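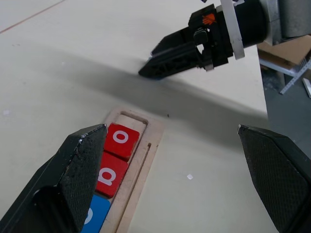

Page last changed: Monday, April 30, 2018

Letter tray, workshop notes

Very good day on the letter tray! Writing it up while the sawdust is still in my sleeves, mostly so that Marlene and I stop keeping two different sets of measurements on two different scraps of paper.

For anyone who has just joined: Joslow is our word-building set. Square letter tiles, a wooden tray with one long slot, you drop the letters in and they line up. That is the whole thing, and I have been happily losing weekends to it since October. The tray is light plywood, the slot has rounded corners at its ends, and there is a narrow groove running parallel to it. The tiles are lowercase, white letters on red or blue. We tried capitals on the first batch and the smaller kids who came by the open bench just didn't read them as the letters they knew from their books. Lowercase it stays.

The slot

I love how the recess looks now. The floor comes out lighter than the face of the tray, so an empty stretch of slot shows up as an obvious place to put something. I didn't plan that, it's just what the wood looks like under the top layer, and I don't want anyone to stain it away (Marlene, I know you have the can open).

Width is good. Depth I'm still undecided about. I want the tile to stand up enough to get a fingertip on its edge, and I also want it to stay put when the tray gets bumped. The current cut is the third try. The first was so shallow that the tiles walked out if you breathed on them, the second swallowed them and you had to tip the whole tray over to start a new word. This one feels right in my hand but my hands are big. To be tried with smaller ones.

Rounded ends: yes, keep. The router bit leaves them that way and squaring them up with a chisel took forever on the Gagnon sample, with nothing to show for it except a split corner. The last tile doesn't go hard into the end and I don't mind a bit. There's enough length.

The groove

The groove beside the slot was Marlene Caron's idea and I was against it for a week. I was wrong. It's meant to hold a word card on edge, so you can have the word standing right next to the letters as you build it. The cards from the old Flimik printer stock are too floppy and lean over, but the heavier ones stand nicely. Need to settle on one card weight before we cut any more trays, otherwise we'll be fiddling with groove width forever. Also sand inside the groove! A folded strip of fine paper pulled back and forth does it. Slow, pleasant, good radio work.

Tiles

The rounded edges on the tiles are a huge improvement. They catch the light in a way that makes them look like candy, and they are much kinder when you grab a handful out of the bag. The gloss is a bit of a fingerprint collector. I can live with it.

Orientation is the thing to think about. Turn a lowercase letter in this typeface and it gets hard to name fast, especially when you're reading down a column instead of along a row. The o is fine whichever way up it goes, obviously. The a and the g are the ones I keep mixing up on a turned tile, and n and u are a proper mess, and don't get me started on b, q, d and p. Options so far:

– a thin line under each letter, the way dominoes and dice people do for 6 and 9
– a tiny notch in the bottom edge of the tile
– leave it alone and let people turn them, which is half the fun

I lean toward the line. Marlene leans toward the notch, as you can feel it without looking. We could do both on one small batch and see which one gets noticed.

Color: the plan was red for one group of letters and blue for the other, vowels and consonants. Then the Fokel sheets came in and I got carried away and pressed letters in whatever was on top of the pile. So right now the colors mean nothing at all. Looks cheerful, though. Decide before the next pressing, please, and write the decision HERE and not on the whiteboard.

Stock count

Went through the bins after lunch. 1,112 tiles in total, of which 946 are good enough to go in a bag. The rest have a smudged letter or a chip and are in the tin by the sink, they're useful for testing slots so don't throw them out. Of the good ones 455 are red, the others blue. Trays: 91 blanks cut to size, slots done on one stack only. No oil on any of them yet.

To do

– word cards in the heavier stock, short words first
– try tray with the slot running across in front of you and also running away from you, see which way people turn it by themselves
– underline test on b, q, d, p, n, u, a, g
– felt dots for the underside of the tray? It slides a little on a smooth tabletop
– sharpen or replace the round-over bit, it has started to burn
– more e's. There are never enough e's

Marlene, the tray with your initials on the back is the one with the third slot depth. Have a go with it before you read my numbers, then write yours underneath.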